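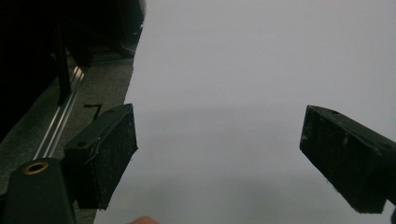

The Hener table board: smooth, pale and with no pattern.

Hener Table Board, white, 70 cm wide
Bought from Clostgate for $50, delivery included

I wanted a plain surface to lay over a light wooden table, one that would make small things easy to see and could be put away in the evening. The Hener has been in use since September, nearly every day.

It lies flat and covers most of what I need covered. The color is even, and I don't get glare from the ceiling light. Pencil comes off with a damp cloth. Ballpoint doesn't, and I have a faint line in one corner from the first week.

The main complaint is grip. There is nothing on the underside, so on a smooth table the board slides when you lean on it. I put a strip of shelf liner under each short side. For that price the liner should be in the box. Storage is easy enough, upright behind a cabinet.

Brightly colored dishes show up well on it. We use an orange plastic bowl with a low, flared rim, and a white ball that sits in it with its top above the edge.
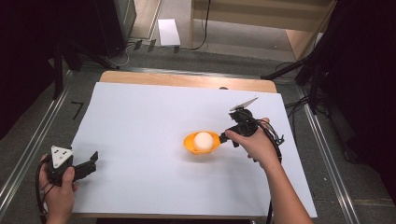
A reader in Chisholm wrote that her board slid too, until she switched to rubber dots at the corners, and that a white ball was hard to follow on white once it left the bowl. She has gone over to a red one and would buy the board in gray if Hener made it.

Four stars out of five.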